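Flembridge Packing Station, Static Type

31 shares | 4 comments

The Flembridge is a single-position packing station for soft mailers and small cartons. It is supplied as a worktable with a measuring platform, a vertical column and one open bin. The belt is ordered separately and runs parallel to the long side of the table.

Worktable

The top is level and has no raised lip. Load limit is 60 kg, evenly distributed. The legs adjust up to 100 mm and lock with a hex key (supplied). Set the height before the belt is fixed. Changing it afterward means releasing both belt brackets and aligning them again.

Measuring platform

Square, with rounded corners. Scale markings are provided along two edges and are read from the operator side. Place the parcel against the foot of the column and read length and width from the platform -- height is read from the column scale. Soft mailers should be pressed flat before reading, or the height figure will be too high. Allow 15 minutes after power-on before the first weighing.

Wipe the platform with a damp cloth. Solvents lift the markings.

Bin

One rectangular plastic bin with a thick rim, used for sorted items or returns. Label strips go on the outer walls. The bin is not fixed to the table and can be turned to suit left-handed packing.

Belt

Continuous running, one direction. Guide rails are available from Sikora in two heights. The low rail is recommended for mailers, which can ride over the edge of a stopped belt when they bunch up. 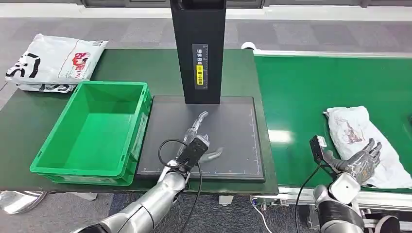

Jolanta Wysocka

The layout with a green table and green belt keeps the platform toward the rear, with the column behind it and the bin to its left. White plastic mailers are stacked beyond the bin at the upper left corner. Large puffy mailers need more depth than the corner gives; order the side shelf (part 40) if they are the main stock.

Spare label strips and leveling feet ship from the Nandach warehouse. Orders placed before noon leave the same day.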